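Mesh cleanup before export: Otasetti or Pinto?

flondell_fan
Joined: April

I've been modeling a little stage set for a web viewer and the file has gotten way too heavy. It takes up to 15 seconds to load on my laptop and my phone just gives up. I did most of the work in Rekby, which I love for sketching stuff out, but the exporter writes every copied part as its own full mesh. I've got 23 lamp posts in there and they're all identical! Do I run it through Otasetti first or is Pinto better for this?

gridsnap

Pinto, no contest. Turn on "merge repeats" and it'll write one lamp post and point to it 22 times. Leave the smoothing alone though, it wrecked the normals on my staircase last year and I had to go back to an old backup.

nermina_n

I'd go the other way. Otasetti is slower, sure, but it keeps your part names, and if you've got any click events hooked to those names you'll be glad. Pinto renamed all of mine to part_001 and so on and I spent a whole evening fixing it.

Also, check your curves before you do anything else. Rekby defaults to 12 sides on a small cylinder, and people crank it way up and forget. My own pages got a lot lighter once I dropped the round bits back down. 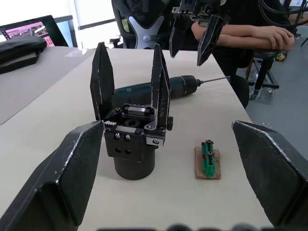 Black gripper on its round base, little gear showing up top.

Nermina Nikolaidis

gridsnap

The renaming thing was fixed in version 3, Nermina. There's a "keep names" box on the second tab.

nermina_n

I'm on 3 and the box was checked. It kept the group names and lost everything inside them. Maybe it works for flat files, mine are nested pretty deep.

gridsnap

Huh. Mine are all flat so I wouldn't have run into that. I still wouldn't wait on Otasetti for a big scene.

flondell_fan

OK so mine is nested AND has click events (the lamps turn on), so I tried Otasetti last night. Names all survived, and the lamps still work. It didn't merge the posts by itself, I had to select them and hit "link copies". Loads on my phone now, but the textures look muddy. Is that the export or did I shrink them too far?

nermina_n

What size did you save them at? Post one of the originals and I'll take a look after work.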